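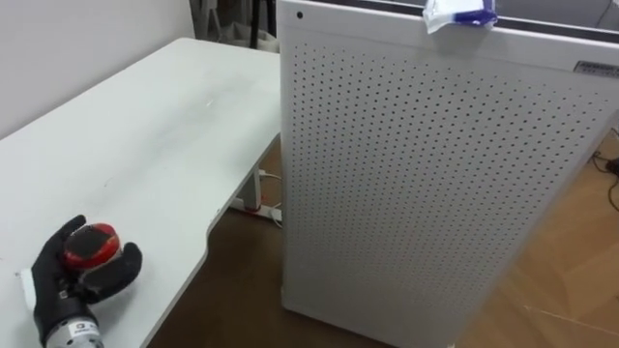

A white desk with a shallow cutout in its front edge, and a tall air purifier next to it.

Leandro Llorente has been selling furniture for small offices long enough to have a low opinion of most of it. He is fond of the desk with the dip in the front edge. I came to ask him why I should be.

"You sit into it," he says. "A straight desk keeps you away from your own work. With the curve you get the sides as well, for your elbows."

I point out that the curve also takes away some of the desk, and that it takes it from the middle, where I put my keyboard. He has heard this before. "People say that in the showroom. Then they sit down."

I have sat down at a few. My elbows were fine before. Llorente's company, Prustberg, asks $500 for its curved model and $300 for the straight one in the same size, and I want to know what the other $200 pays for. Cutting and finishing the curved edge, he says, plus the waste. So the customer pays more and gets less top? "You can write it that way if you want."

On white he is easier to pin down. White desks sell because they look clean in a catalog, and he admits that they don't stay like that. "Gray marks, yes. Smudges. You slide a thing across it every day, what do you expect?" His advice is a damp cloth and mild soap. He is against the miracle sponges, which he says dull the finish, and he doesn't think much of desk mats either. I asked whether a darker top would save everybody the trouble. "Then you see dust," he said.

Dust brings us to the air purifier. Prustberg doesn't make them, but Llorente gets asked where they should go, and he has views. He wants the big perforated panel facing open room. Beside a desk is all right with him, as long as nobody shoves a chair or a coat up against the holes.

Does it do anything for the person at the desk? He shrugs. "My customers tell me they feel better." Feel better than what? "Than before they bought it." He laughs at that himself, and then says he has one at home and changes the filter when he remembers.

I asked how often he remembers. He wouldn't give me a number.

We spent 14 minutes on cables, most of which I'll spare you. He hates a cord that crosses the place where your feet go, and so do I.

Before I left I asked which desk he uses. It's a straight one, bought years ago from Demissie, and he says he'll replace it when it breaks.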